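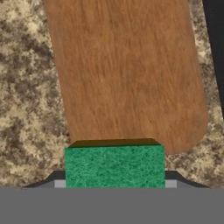

How to read a casualty figure before you repeat it

Every armed conflict produces numbers faster than it produces facts. A village is attacked in the morning, and by dinner there is a death toll in a headline, attributed to someone, who got it from someone else. By the end of the week the number has lost its attribution and is simply what happened.

I taught a night class on following foreign news for a few years, and this was the session people argued with most. They wanted a list of trustworthy outlets. I don't have one, and I'm wary of people who do. What I have is a routine. It takes maybe half an hour per claim, it is dull, and it will often leave you with less than you started with.

You need a browser, a plain text file, and some patience.

Step 1. Copy the claim exactly

Paste the sentence into your file word for word, with the name of the outlet and the time you saw it. Don't paraphrase. "At least 47 people were killed" and "47 bodies were recovered" are different claims, and "47 casualties" is a third one, which may include the wounded. Half the bad numbers I've chased went bad right there, when a translator or an editor on deadline swapped one word for another.

If the sentence has no source in it at all, write NO SOURCE next to it. You will be writing that a lot.

Step 2. Walk it back

Open whatever the story links to or names. Then open what that links to. Keep going until you reach a person or an office that claims to have direct knowledge, or until the trail stops.

Say five outlets carry the same toll. It feels like five confirmations. Follow them back and you may well find all five quoting one wire item, which quotes one regional spokesman, who was in the capital when he said it. That is one source. Write it down as one.

Mohit Upadhyay, who took the class twice, used to draw these as little trees on the backs of envelopes. His had a lot of branches and usually a single root. A tree is a good way to do it if lists don't suit you.

Step 3. Ask how the source could know

Forget for a moment whether the source is honest. Could they have counted? For each root source, answer these in your file:

Was this person or office physically there?
If not, who told them, and how? Were the phone lines up?
Who controlled the ground at the time of the count?
Is it a count of bodies, a list of names, or an estimate worked up from something else?
Does the count cover one site, one day, or the whole campaign?

A hospital can tell you who came to the hospital. It can't tell you who was buried in a field the same night. A refugee's account may be perfectly truthful about one street and worthless for the district. Satellite pictures will show burned roofs, and you should be very careful with anyone who turns roofs into people.

Step 4. Ask what the number is for

Governments announce massacres committed by the other side. Rebels do the same. Sometimes they are telling the truth, so having a motive doesn't settle anything. Note it and move on.

Look for what the announcement came attached to. A toll released in the same statement as a deadline, a mobilization order or a request for weapons is doing a job. So is a toll of zero. I'd give the flat denials the same treatment as the accusations, and in my experience people rarely do. They check the side they dislike and wave the other one through.

Human rights groups aren't exempt. Many do careful, slow work. They also raise money, and they also sometimes publish early. Read the methods section. If there isn't one, say so in your notes.

Step 5. Wait, then check for movement

Put the file away and come back after 12 days. I picked that gap by trial and error and won't defend it very hard, but it's long enough for a reporter to reach most places and short enough that you'll still care.

When you come back, look for three kinds of change. The number may have moved. The wording may have softened, from "killed" to "reportedly killed." Or the original story may have been edited without a note, which is why you copied the sentence in Step 1.

A number that hasn't moved at all deserves a second look. Real counts in real chaos creep up and down as bodies are identified and missing people turn up at a cousin's house. A toll that is fixed on the first evening and never changes may simply mean that no one went back.

Step 6. Write it down as a range, with names attached

This is the part people skip. A made-up case, with no particular war in mind:

Local health office: 8 dead, one clinic only, names published.
Interior ministry: 56 dead, whole district, no list.
Opposition statement: "hundreds," no method given.

Do not average them. I have seen this done, in print, by people with degrees. The average of a small good count and a large bad one is a medium-sized bad one. What you can say is that eight deaths are documented by name, that the ministry claims many more, and that the gap is unexplained. It makes a lousy headline.

Common objections

Felicidad Saludo, who ran the discussion half of the class and was tougher on me than any student, thought the whole method had a cold streak. People are dying and you're fussing over a verb. I take the point. My reply then was that inflated tolls get discovered eventually, and when they are, they're used to wave away the real dead along with the padded ones. I still think so, though I've noticed it is also a comfortable thing to believe if you happen to like spreadsheets.

Another objection is that caution favors whoever cut the phone lines. I don't have a clean answer. If an army seals off a province, independent counts will come late or never, and a reader who insists on names will hear nothing. The best I can offer is to record the sealing-off itself as a fact, with dates, and to keep it next to the number. "No independent access since October" belongs in the same sentence as the toll every time you repeat it.

A third is that nobody has half an hour. Fine. Then do Steps 1 and 2 and skip the rest. Or don't share the number.

What this won't do

It won't tell you who started the war or who should win it. It won't tell you whether the official you traced everything back to was lying. Plenty of my own files end with a NO SOURCE, a shrug and a date, and I've never gone back to finish them.

Last updated March 19, 2019. Step 5 was rewritten after Despina Buzatu pointed out that the earlier version told readers to check back but never told them what to look for.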